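Wrist camera or fixed camera for simulated pick-and-place demos?

Posted by halden_k

I am collecting demonstrations in simulation for a tabletop pick-and-place policy. One arm, parallel-jaw gripper, mixed objects (fruit, letter blocks, a faceted teal cup, a carton). So far I have 300 episodes, all teleoperated and all replayed through 2 cameras, one fixed and one on the wrist.

The trained policy reaches the right object nearly every time, then closes too early or at a bad angle. Loss on held-out episodes looks fine. I suspect the fixed view is doing all the work and the policy ignores the wrist stream. The arm covers a lot of the table from the outside.
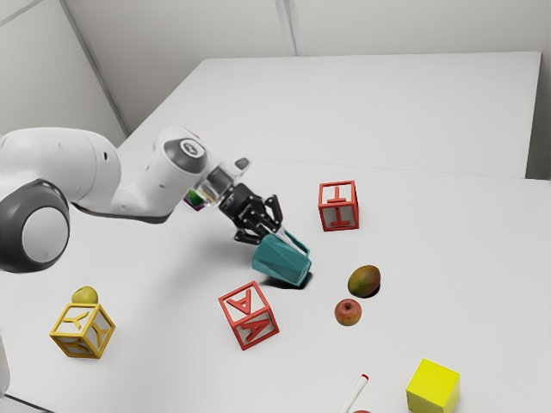

Kane Sutcliffe

What does your policy see in the last half second before the fingers close? Average loss over a full episode tells you very little there. Most of an episode is free-space motion, and a model can get a low number by learning that part well and guessing at the grasp. Plot the error against time to contact. If it climbs near the end, you have a grasp data problem, and more full episodes of the same type will fix it slowly if at all.

Then blank the wrist stream at inference. If the success rate stays where it is, your suspicion is correct. Blank the fixed stream as a second test and compare the two.

As for which camera: keep both. The wrist view loses the target too, just in different places. With an object close in against the hand, the housing and fingers can take up a good part of the picture, and anything on the far side of the hand has to be inferred.

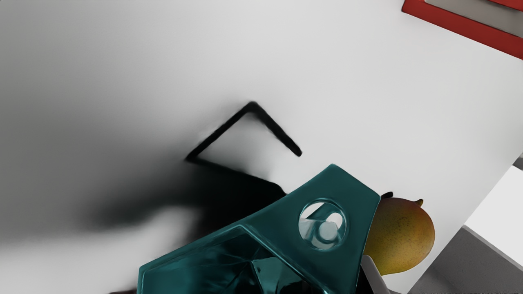

For that reason I would also store gripper opening and joint positions at every step, and feed them in with a short history. We use 5 past steps. A single step gives the model no way to tell an approach from a retreat. Check your timestamps as well — if the wrist stream lags the joint log by even one step, the learned closing point shifts, and the symptom is exactly the early close you describe.

On the data itself: cut short segments that begin just above the object and end after the lift. Vary the approach angle on purpose. In the Marden set we had 669 of these in addition to the full episodes, and they did more for grasp success than anything we changed in the network. Keep some where the operator starts off-center and corrects. People tend to delete those as sloppy, and then the policy has never seen a recovery.

Also randomize the layout between episodes, including what sits near the edges of the wrist view. If the target is always near the middle at the start, the model learns "go to the middle." 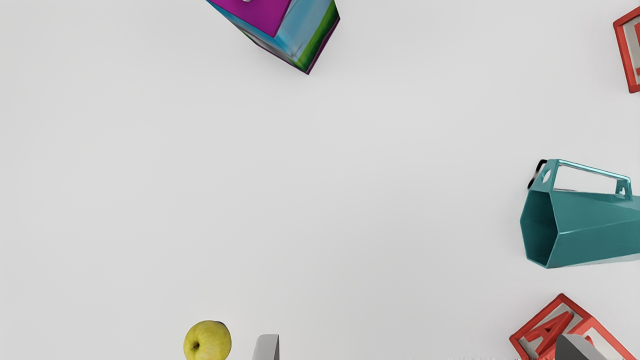

Wrist view, objects near the borders, center of the table clear.

undisico_dev

I had the same thing, went away when I lowered the learning rate. Might be worth trying first, it's one line.

rutherford88

Check the action space before you recollect anything. We logged absolute gripper width and trained on deltas by mistake. Agree with Kane on the timestamps. No opinion on learning rate.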